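Clearing a servo bus dropout on a two-arm bench setup

Fault class: joint stops responding, controller logs code 3032, remaining joints hold position
Applies to: small arms with daisy-chained servos, one bus per arm
Updated 2019-06-10

Code 3032 on the Noltton controller means that a servo failed to answer within 250 milliseconds. The controller stops polling at that point and leaves torque enabled on every joint it can still reach. The arm looks parked, but it is not safe to handle. A lifted arm with one dead joint can drop as soon as torque is removed from the others.

Most of these dropouts come from a connector that has worked partly out of its housing. Servo failure is much less common. Check the wiring before ordering parts.

Before you start

Keep hands and sleeves clear of both arms. Support the faulted arm under its second link with a foam block, then switch off the supply. Do not use the software stop for this — it halts motion commands and leaves the bus powered. Wait for the LEDs to go out.

If one arm is mounted on a mobile chassis, power the chassis down as well. A wheel command still in the queue will run when the link comes back.

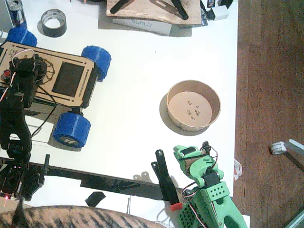
Valter Lundgren wrote in to say that he lost an evening to 3032 before finding that his two arms shared a supply, and that the code only appeared when both lifted at once. Separate supplies cleared it. Rule this out first if the fault never shows up with one arm running alone.

Finding the bad joint

1. With power off, unplug the chain after the first servo.
2. Restore power and run the Fikidov scan tool. One ID should be listed.
3. Switch off, reconnect the next servo, and scan again.
4. Repeat until an ID is missing or the scan hangs. The fault is at that servo or in the cable feeding it.
5. Swap the cable with a known good one. If the ID returns, discard the old cable.

A cable can pass the scan and still fail in motion. Move the suspect joint slowly through its full travel by hand, torque off, while the scan repeats. Any gap in the replies counts as a failure.

Refitting

Leave enough slack at each joint for full rotation, and secure the cable to the link, never across the pivot. Loops that stand away from the arm catch on the other arm when the workspaces overlap. Ionescu brackets have a slot for a cable tie; on Dratetti brackets, use tape.

Run the arm unloaded for 1000 cycles at half speed. In our last repair the fault returned at cycle 47, and the cause was a second connector one joint further up. If 3032 comes back, repeat the scan from step 1.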